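Short-sea & Feeder Forum > Ports and Terminals > Trorkness deepening: anyone believe the numbers?

holdfast_81
So the Trorkness harbour authority has put out its glossy brochure on the channel deepening. Headline claim is that the extra 2 metres will bring "up to 132" more feeder calls a year. I've read it twice and can't find where that comes from. There's a chart with an arrow going up and a paragraph about confidence. Has anyone seen the traffic study, or is the brochure the study?

bilgewatcher
The study was done by Nuvmont and you have to ask for it. I asked in August. Still waiting.

Tansy R
I'll be the unpopular one. The channel needs doing. We lose sailings every winter because the bigger boats have to wait for the tide, and once a line has been made to wait a few times it takes its boxes up the coast. You don't need a consultant to see that.

holdfast_81
Fine, but waiting for the tide is one problem and getting 132 new calls is another. Who are these lines? The brochure names none. The last time they promised new services was for the north quay extension, and the north quay has been a very nice place to store gravel ever since.

Tansy R
The gravel pays rent.

dredgerdan
Worked on two jobs like this. The depth on the drawing is the easy bit. Ask what they have allowed for keeping it there. That estuary silts like nothing else, and if the maintenance dredging isn't in the budget you'll have your old channel back in a few years and a loan to go with it.

bilgewatcher
Page 14, "ongoing maintenance to be met from increased revenues". So the new ships pay for the depth that brings the new ships.

dredgerdan
Right. That's what I was afraid of.

quayside_mo
Can we talk about the landside for once? You could dig it to the centre of the earth and the boxes would still leave by one road with a level crossing on it. I've sat in that queue for 90 minutes with a reefer on the back. There is not one word about the road.

Tansy R
The road is the county's job, the harbour can't put it in their own plan.

quayside_mo
They can mention that it exists.

lockgate
Went to the drop-in session at the old customs shed. Alois Aigner from the project team took questions and was polite enough, but every time somebody asked about the forecast he said it was "a range" and moved on. I asked what the bottom of the range was. He said he'd get back to me. Also asked about the Lüthi cranes, whether the existing ones can reach across the wider ships. Apparently that is "phase two". Phase two has no date and no money.

holdfast_81
Did he say what happens if the calls don't come?

lockgate
Harbour dues go up. He didn't put it like that.

Tansy R
Dues will go up anyway. I'd sooner pay more for a deeper channel than more for the same one. And I do think some of you would have argued against building the harbour in the first place.

bilgewatcher
Depends who did the forecast.

ferrous
Not a sceptic on the depth, but I am on the Jisunow system they want to buy with it, the berth booking thing. We had it at my last terminal. It gave out slots nicely and then everyone rang the shift office anyway. What was the saving supposed to be again? I'd want to see figures from a port that has run it through a bad winter.

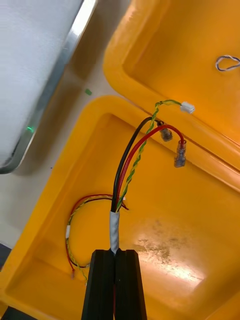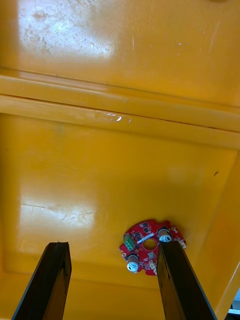 The other thing with Jisunow is the licence. Ours was charged per berth, so if Trorkness counts the gravel quay as a berth they'll be paying for software to book gravel. Somebody should ask before it gets signed.

quayside_mo
Gravel's never late, to be fair.

lockgate
I'll put the licence question in writing, along with the bottom of the range. Comments close in December 2025, and it has to go to the harbour office by post or on the form. They don't count emails.

dredgerdan
Put the maintenance one in as well please. Ask for a yearly volume and who holds the contract. If they give you a sum of money without a volume, ask again.

holdfast_81
Will do mine tonight. Tansy, would you sign a joint one if it only asks for the study to be published?

Tansy R
If that's all it asks, yes. Send me the wording first.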